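Unit 4 handout: Truneo demonstration, Astville site
Course: Introduction to Robot Automation
Prepared by Gemechu Negash

Read before the July visit. Bring the worksheet and a pen. The lab session starts after the safety talk, and late arrivals wait in the lobby until the break.

4.1 Purpose of the visit

Truneo trains two-finger robot arms on household tasks. Most of its training data comes from people working with a hand-held gripper that carries a wide-angle camera. The gripper has the same finger geometry as the arm, so recorded motion can be mapped to the arm with little correction. Sumeya Abdella will run the demonstration and take questions on calibration.

4.2 Field of view

The fisheye lens records the room and nearby people in a single view. Straight edges far from the optical axis come out as curves. Position estimates depend on fixed features in the background, such as window panes and cabinet edges. When a person or a sleeve covers much of the view, fewer of these features remain for tracking.

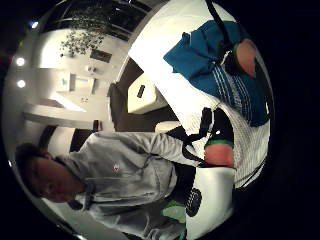 Fig. 4.1. Fisheye view from the hand-held gripper, turned on its side. Ceiling lights at left, window and hanging plant near the top, person in a light grey sweatshirt at lower left.

Compare Fig. 4.1 with the tracking criteria in 4.3. Mark which regions could supply stable features and which belong to people, who may move between frames.

4.3 Tracking criteria used in this course

Minimum matched features per frame: 200
Maximum consecutive frames below minimum: 16
Segments that fail either test are cut before training.

4.4 Worksheet

Sketch the gripper and label the camera axis. Note the order of the calibration steps. Hand in 2 pages to the Gebru room, 445, before the next lab.

Reading: Trandeo course notes, chapter on lens models.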